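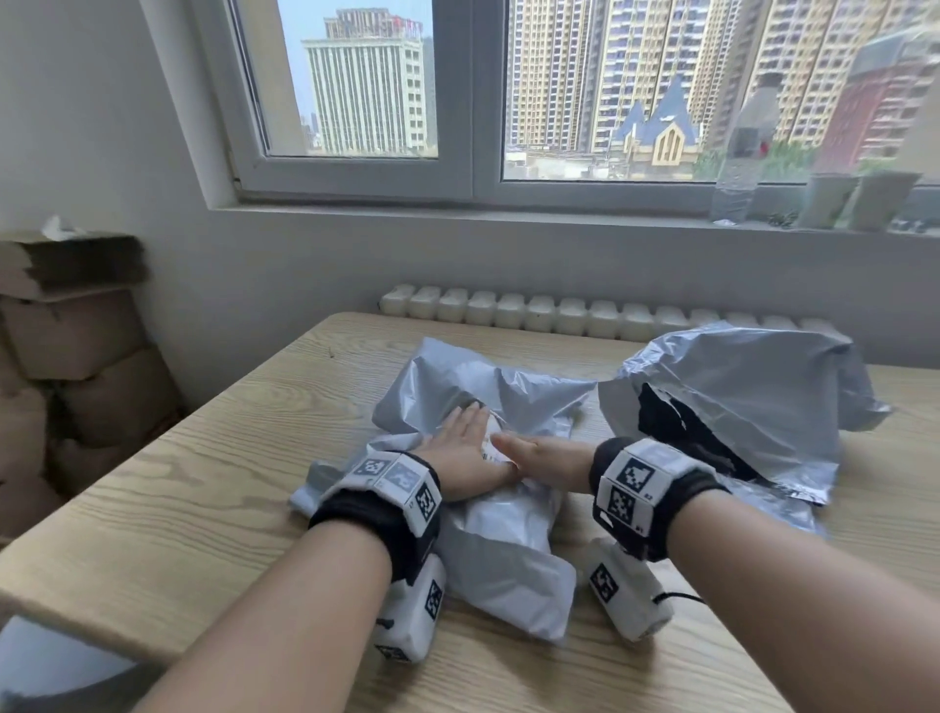 8 Oct 2021

So Vadance says the Trelby copper pit will "return to full output" by December. I read the whole release. Let me save you some time.

First, "full output" isn't defined anywhere. Last year it meant 1000 tonnes of ore a day. The new release has no daily number in it at all, only "planned levels." Planned by whom, and when?

Second, the pumps. The lower benches flooded in spring and the company said it would take 60 days to drain them. It didn't. Now the word is "managed," as in "water levels are being managed." That could mean almost anything.

Third, the crew. Vadance let 26 haul truck drivers go over the summer and says it will hire "as conditions allow." You can't run a pit at full anything with parked trucks. I'd like to see one job ad. I looked this morning and found none.

People keep sending me the Folletti report as if it settles things. Folletti was paid by Vadance to write it. Maybe the numbers are fine, but the grade estimate rests on 5 drill holes, all on the north side, and the north side was always the good side.

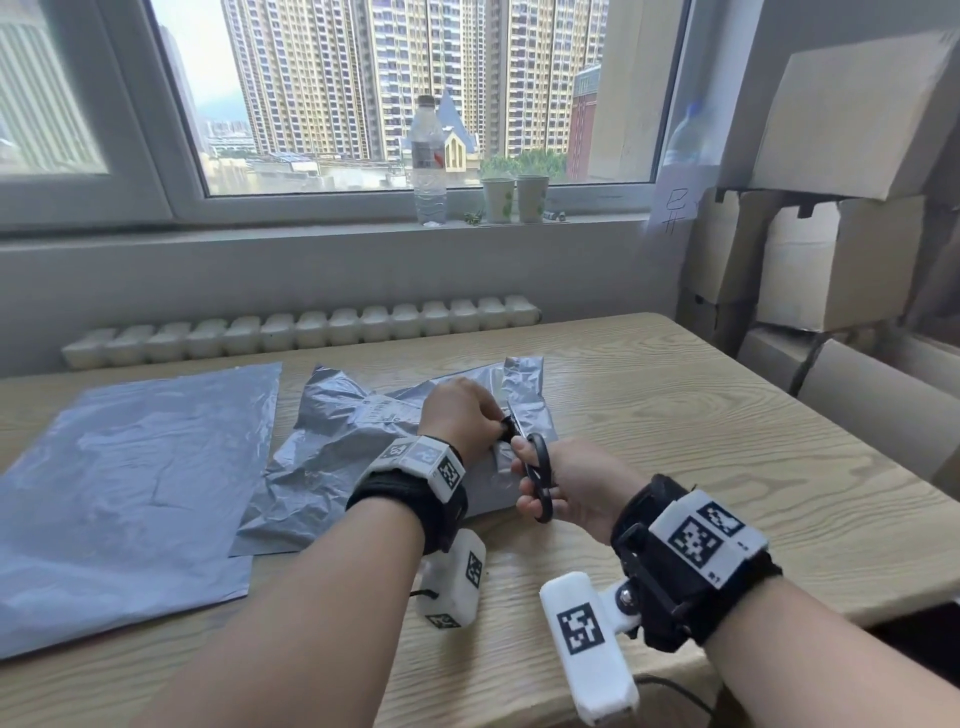
Scissors into the gray mailer.

Back to the mine. Steiner, which buys most of the concentrate, has said nothing. If I were expecting a big jump in deliveries before the end of the year I think I'd mention it to my shareholders - they put out a release when they repainted the smelter gate.

And no, I'm not "rooting against the town." I grew up two valleys over. People there have heard three restart dates already and some of them turned down other work because of the second one.

If ore trucks are rolling past the weigh station in December I'll post it here and say I was wrong. Until then I want the pump logs. I've asked for them twice and got the same brochure both times.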